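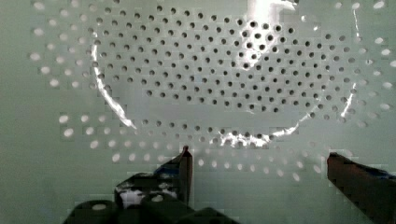

Finger offset on the Prundton cell was re-taught before I touched anything in Grivus, and I'd suggest the same order for yours. Bring the wrist camera up at the teach pose with the gripper open, lock exposure, and only then set the tip reference. The perforated green colander is a poor target for auto exposure: the middle holes go dark, the outer ring goes pale, and the glare runs in arcs between the two. The edge finder will happily lock on to the glare. I take the reference from the pointed tip of the left finger, above the blue tape, and ignore the panel entirely. If the tape has been renewed, check the mask as well, as its upper edge is the mask boundary in our config.

Aušra Ramanauskas wrote:

> Job 3559. After the finger swap the wrist view and the overhead view
> disagree by 5 mm at the far side of the table. Near side is fine.
> I have re-run the hand-eye routine twice with no change. Before I
> pull the wrist camera bracket, is there anything in the cable
> dressing that could do this? We have the same Nazari mount as you.
>
> Also, do you clear the table for the overhead check or leave the
> objects where they are?

Cable first. On the Nazari mount the slack has to sit in one free loop. If it is tied too close to the wrist, the connector takes a side load as the arm reaches out and the camera body rotates slightly in its clamp. An error which is fine near the base and grows with reach fits that well enough. I'd look there before pulling the bracket.
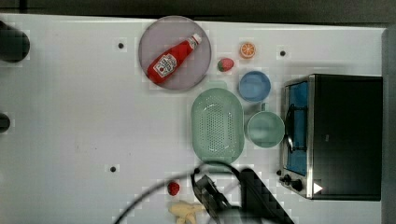 Free loop at the gripper, swinging up toward the bottom of the colander.

Procedure here is to back the cable tie off 4 notches, jog to full reach and return, then leave the arm powered for 15 minutes before repeating the check. Do not retighten the tie during the run. If the loop fouls the fingers at any pose, shorten it from the base end — never at the wrist.

As for the objects, we leave them. The overhead check uses the dark marks on the tabletop, so all that matters is that those you have chosen stay uncovered. I do the first pass with the gripper over the colander and a second with the arm moved off to the side.
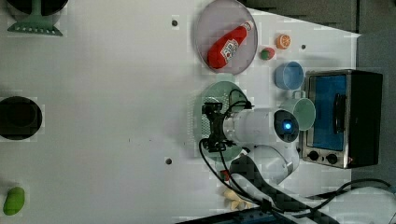 First pass, overhead view. Gripper above the colander, oven to the right.

The arm hides a fair piece of the table in that pose, so pick marks from the open area on the left. Compare their pixel centres with the second pass. They should not move between the two; if they do, the fault is in the overhead mount and the wrist camera is in the clear.

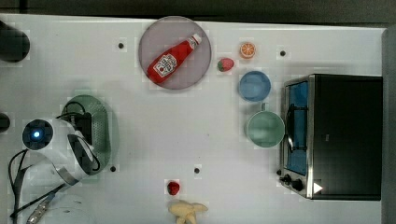 Second overhead view, gripper at lower left. Plate and bottle near the top centre.

Keep the toaster oven out of the fit. The silver door frame gives a lovely sharp edge, but the oven isn't fixed to our table and its position means nothing.

One caution on Grivus: it keeps the old hand-eye result if the new one falls inside its acceptance band, and the log line is identical in both cases. Delete the stored file before the next run. That may be why your two repeats gave you no change.

Send me the residuals per mark when you have them, not the mean.

Keyvan Dehghan

Lists > Jarnatbridge Cell Maintenance > Calibration > Wrist and overhead disagree
Print this message | E-mail this message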